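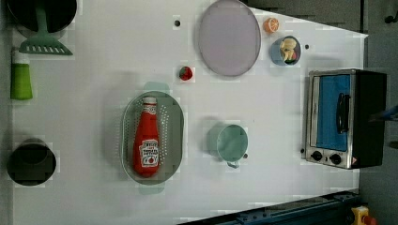 Nikau Henare, on reading our first draft, asked whether a stop that clears itself should be called a fault at all, given that the arm came to rest safely each time and no item on the table was damaged. We think it should, and the question turned out to be a wonderfully useful one, as it made us separate two things we had been lumping together: stops caused by touching an object, and stops caused by the arm's own cable.

The kitchen table used in the Mastton runs is shown in Figure 1, with the ketchup bottle lying in the colander and the toaster oven at the right. Across 3,599 logged pick-and-place attempts, the collision monitor halted the arm 31 times with no contact that we could find in the video. We had expected these false stops to be scattered evenly over the table. They were not! Nearly all came during long reaches toward the far edge, when the wrist was also turning.

Our explanation is simple. The monitor compares the measured joint torque with a model of the arm, and the model knows nothing about the cable. On a long reach the outer loop tightens and pulls on the wrist, and the monitor reads that pull as a push from outside. When we tied the cable closer to the link, the false stops moved to a different set of poses — exactly what the cable account predicts, and a very satisfying afternoon's work. Figure 2 gives a view of the arm over the same table, where the cable swings out to the left and passes over part of the round plate.

A second problem is more serious. After a stop, the Gondgate controller waited 300 ms and then tried the same motion again. With the cable still tight, the retry added to the pull. We now hold the arm after any stop and ask the operator to look at the cable before the motion resumes.

**Figure 2.** The arm seen from above, beside the toaster oven, with its cable looping over the tabletop.

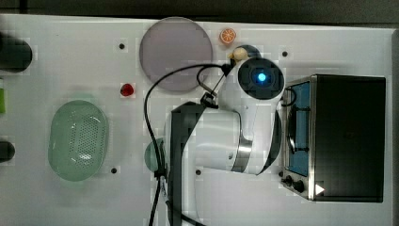 ### 4.3 Changes to the monitor

We added a cable term to the torque model, fitted from slow sweeps of the empty gripper made in June. The term depends on wrist angle and reach only. In 1,190 further attempts with the new model we saw no false stops on long reaches, and the monitor still tripped on every foam block we placed in the arm's way. We have not yet tested it with a stiffer cable or with a heavy object in the gripper, and either one could shift the fit. The sweeps must also be repeated whenever the cable is clipped in a new place.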